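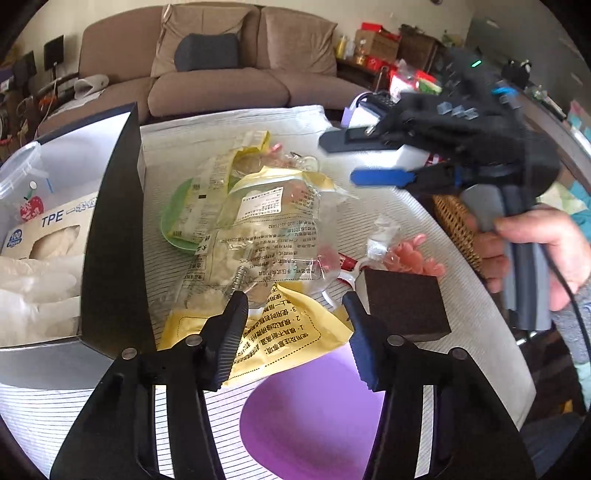

The sorting table, with food molds still in their packaging and a couple of the bowls.

Help wanted: someone to sort, pack and label kitchen molds with me (part time, starting in September)

Hi! I'm Vitória Morais and I run Skorkport, a very small shop that sells food molds, bowls and other bits for people who like to make pretty lunches and snacks. Small means me, a long table with a striped cloth on it, a sofa behind it for when my back gives out, and a whole lot of plastic packaging. I've been doing the packing on my own up to now and I can't keep up anymore, so I'm looking for one person to come and do it with me.

What you'd be doing

Stock comes in from several suppliers and it comes in mixed. A mold might be in a clear bag with the instructions printed right on it, often in Chinese, and the pieces inside are small and like to wander off. You open the bag, lay the pieces out, check them against my list, and put the set back together in a fresh bag with one of our English cards. Then it goes in a box and the box gets a label. Some sets have springs in them, and a spring that rolls under the sofa is a spring I have to reorder, so please be the kind of person who keeps a bowl handy for the little stuff!

We have 315 different items in the catalog right now. You don't have to learn them all, I certainly haven't, but after a couple of weeks you'll know most of the popular ones by shape.

Last fall and winter I sent out 2,809 orders and I'd like this season to go more smoothly than that one did. (If you got an order from me last winter with two lids and no base -- I'm so sorry, write to me.)

Once the packing is under control I'd also love help with the cards. I write the instructions by trying each mold out in the kitchen with rice or cookie dough, and it goes much faster with a second pair of hands. You get to eat the results. Some of them are even good.

Who I'm hoping to hear from

You don't need experience. You do need patience with fiddly things and decent eyesight, with or without glasses. You should be okay sitting or standing at a table for a few hours, and okay lifting a box onto a shelf now and then. If you read some Chinese, wonderful, tell me! Right now I depend on my friend Aurora Peixoto for that and she has her own job to get to. It's a bonus though, so please don't let it put you off.

I talk a lot while I work. I also play the radio. If you prefer quiet you can wear headphones and I won't be offended one bit.

Hours and pay

Five mornings a week to begin with, 9:00 to 12:30, and we can move to four if that suits you better once the fall rush is over. Pay is $27 an hour, paid every two weeks. Coffee, tea and the failed test cookies are on me. The place is on the ground floor on Mendes Street, two minutes from the Lanow bus stop, and there's street parking if you get here before nine.

I schedule everyone (so, the two of us) through Vukirent, a little calendar app that sends you a text the evening before. If you hate apps I can just write it on paper for you.

How to apply

Send me a few lines through the contact form on this site and put "packing" in the subject. No formal résumé needed. Tell me when you could start, which mornings you can't do, and something you've sorted, fixed or put together that you were happy with. A button collection counts, so does a garage.

I'll write back to everybody. If it sounds like a match, you'll come by for a paid trial morning and we'll get through a box together -- I'd much sooner do that than sit across from you asking where you see yourself in five years.

Questions are fine too, same form. Aurora sometimes answers when I'm up to my elbows in rice, so don't be surprised if her name is at the bottom of the reply.

Vitória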